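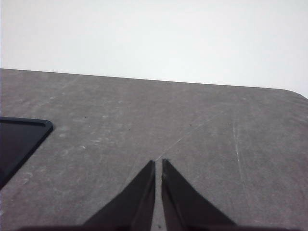
Constituency Services Desk, Odera County Assembly

Ticket 469 - bulk notice to residents, wrong ward on letters
Status: open, waiting on vendor
Priority: high (member wants it out before the town hall)

Reported
Member's office for Trisholm ward says residents are getting the January town hall notice with the wrong ward name in the header. Body text fine, speech excerpt fine, venue fine. Header says Catach. First complaint came in by phone, then a bunch by email, a couple of them pretty rude. One asked if the member had switched seats.

8:40 am
Pulled the send log from Justgate. Batch was 615 addresses. Opened a handful at random, some right, some wrong. So not the template itself, or not only that.

9:15 am
Sorted by header. 297 went out as Catach, rest are correct. All the bad ones are on streets east of the rail line. That's the bit that moved to Trisholm in the last boundary change. Smells like old ward codes in the address table.

9:30 am
Checked address table. Codes are right there, updated, new ones showing. So why is Justgate printing the old name. Cleared the cache, ran a test to the desk inbox using one of the east side addresses. Still Catach.

10:05 am
Member's office called again. They want a correction out today with an apology over the member's name. Told them not until we know the next one won't do the same thing. They weren't thrilled. Asked them to hold the social post too, it links to the same notice.

10:20 am
Found a second lookup. Justgate keeps its own ward list under Settings > Districts > Labels, separate from the address table, and it matches on street not code. Last edited well before the boundary change. Nobody on this desk has edit rights to it, only view. 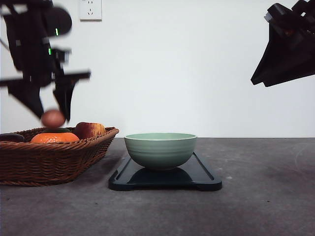 10:35 am
Logged with Justgate support, asked for either edit rights or for them to load the new list. Attached our export and the boundry order. Auto reply only so far.

11:50 am
Workaround while we wait: turn off the auto header, type the ward name in by hand, send to Trisholm addresses only. Tested with 43 addresses, staff and the ward office list. All came through with the right name. One bounce, dead mailbox, unrelated.

1:10 pm
Side issue. Unsubscribe link in the test went to the Catach member's page. Same label list feeding it I think. Swapped in the general assembly link by hand. Retested, ok.

1:45 pm
Correction text back from member's office. Two paragraphs about unity and people who spread rumors, cut to one line with their ok. Date, venue, right ward, sorry for the mixup. Thats all it needs.

2:20 pm
Correction sent to the 297. No complaints yet. Social post released with new link.

Still to do
- Justgate to update label list or give us rights
- check if the Catach newsletter went to any Trisholm streets, same fault other way round
- printed notices: stop the run until header is checked, print shop has been told
- leave auto header OFF for all wards till this is closed, please don't turn it back on

4:30 pm
Support replied, they see both lists, asking which one we want as master. Answered: address table. Ticket stays open overnight.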